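Zunley Home Display Guide
Posted in July by the Zunley product help desk
Filed under: Baskets & Table Decor > Set-Up and Care

Section 4. Filling the Handled Basket with Display Fruit

This section covers the wicker basket with the tall arched handle and the Bronum artificial fruit assortment. If you bought the basket without fruit, the steps are the same for any lightweight artificial fruit of similar size.

4.1 Before you start

Set the basket on a flat, dry table with enough clear space beside it to lay out the fruit. Wipe the inside with a dry cloth. New baskets often shed a little dust and a few loose fibers, and these will stick to the fruit.

Check the handle at both ends. It should not shift when you press lightly on it. A slight lean in the arch is normal in a woven basket and does not affect use.

CAUTION: Do not lift a filled basket by the top of the handle. Hold it under the body with both hands. The handle is decorative and is rated for no more than 400 grams.

4.2 Placing the fruit

1. Sort the fruit by size. Keep the largest pieces closest to you.

2. Place a mango or other long fruit first, lying against the front wall of the basket. Turn the side with the most color outward.

3. Add a second rounded piece next to it. Leave a gap between the two so the next layer has somewhere to sit. 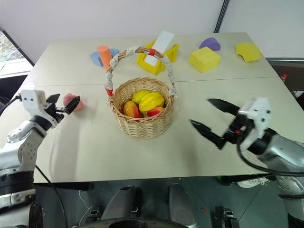
4. Lay the star fruit across the gap with one end pointing up. The ridges catch on the pieces underneath and keep it from rolling.

5. Put any second yellow fruit toward the back, a little to one side. If both yellow pieces end up at the same height, push the back one down.

6. Add peaches last. They are the roundest pieces and tend to roll out if they go in early. A small basket may not need one.

7. Look at the basket from the front and from each side. No piece should rest on the rim.

NOTE: Stop when the fruit reaches the rim. Piling it higher hides the handle wrapping and makes the basket top-heavy.

4.3 Handle wrapping and tape

If the white wrapping loosens, wind it back along the cane in the same direction and secure the end with a short piece of tape. An 8 mm tape is wide enough. Do not use hot glue, which can mark the cane.

4.4 Care and storage

Dust the fruit once a month with a soft brush. Keep the basket out of direct sun and at least 40 inches from a heater or stove. For storage, take all the fruit out and wrap the red pieces separately, as the color can rub off on lighter ones.

CAUTION: Artificial fruit is not a toy and is not safe to chew. Keep it away from small children and pets.

For replacement fruit, quote part number 543.

Contact Zunley Customer Help | © Zunley | Back to top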